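Porkeck Hall kitchen: what is changing and when

Apr 14, 2019

The kitchen at Porkeck Hall has not had proper work done since the boiler was moved, and users have been patient with it. The trustees have now agreed a quote from Sartori for the first stage. It covers new taps, a second sink, replacement lighting over the serving hatch and a full repaint in the same white as before.

Work starts after the spring lunch and should take 14 days. During that time the main hall and the small meeting room stay open as normal, but there will be no hot water on the kitchen side. Groups that serve tea can borrow the two urns from the store cupboard. Please fill them from the tap in the cloakroom corridor and put them back empty.

The cost of this stage is £875. Of that, £60 came from the book stall and the rest is from the repairs fund. Hire charges are not going up this year.

We have also had several notes in the comments book about surfaces being left wet or sticky between bookings. The rule is the same as it has always been — whoever uses the kitchen last wipes down the tables and worktops, dries them and hangs the cloth over the rail. Clean cloths are in the drawer marked Gelel, which is the name of the old catering firm and has never come off. Used cloths go in the blue bag by the back door.

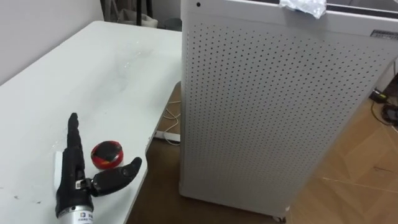 Droplets and smudges on a white table top.

Please don't use scouring pads on any of the tables. They take the shine off and the marks then hold the dirt. Warm water with a little washing-up liquid is enough for most spills. For tea stains, leave a damp cloth on the mark for a few minutes and try again.

The second stage is the floor. Clostano have been to measure up and we are waiting for their price. If it is reasonable the work will be done in November, when there are fewer bookings. The old lino is lifting near the back door, so take care with trolleys until then.

The hall can still seat 80 for a meal, and the new sink will not change that. Anyone with a booking that falls during the first stage should speak to Lorcan Coughlan, who keeps the diary. He can move most dates if asked early enough. The spare key has gone back on its hook in the office.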